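I got to the Uvora kitchen at 8 in the morning, which I'd been told was the quiet hour. It wasn't! Two phones were ringing, somebody was looking for the cumin, and the woman I'd come to interview was already halfway through a story about vinegar.

She started Uvora out of her aunt's place on Mtshali Road, making lime pickle the slow way and selling it at a Saturday-style market that has since moved twice. (She'd like it to stop moving.) These days the jars go to 30 shops, and she still tastes every batch herself.

"People think pickle is about heat," she told me. "It's about salt. You get the salt wrong on the first day and you can throw chilies at it for a month, it'll still taste flat."

So how much salt? She laughed at me for that one. More than you want, was all I got, and then a long side trip about how her grandmother measured with a chipped teacup that nobody else was allowed to wash.

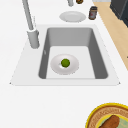

Her business partner, passing through with a box of lids, put in that the real trouble is patience, and that most home cooks open the jar in the first week and decide they've failed. Leave it alone until the rind goes soft, he said, and don't keep it in the fridge before then.

"He's right, but don't print that," she said. Sorry!

We got onto money, because I'm nosy. Their best month so far was October, when they sold 639 jars, 327 of them to a single food club called Erora. She was thrilled for an afternoon and then worried for weeks – what if Erora went off pickle? They haven't yet. They've asked for a lemon one, and she's thinking it over, though she finds lemons "a bit polite."

I asked what she eats it with at home. Cheese toast, mostly. Cold rice, standing up, late at night. She once took a jar to a concert at Cultgate and ate it in the parking lot with a bag of plain chips, and she says it's still the best dinner she's had all year.

I left with two jars and strict orders to keep them closed until next month. One is open already.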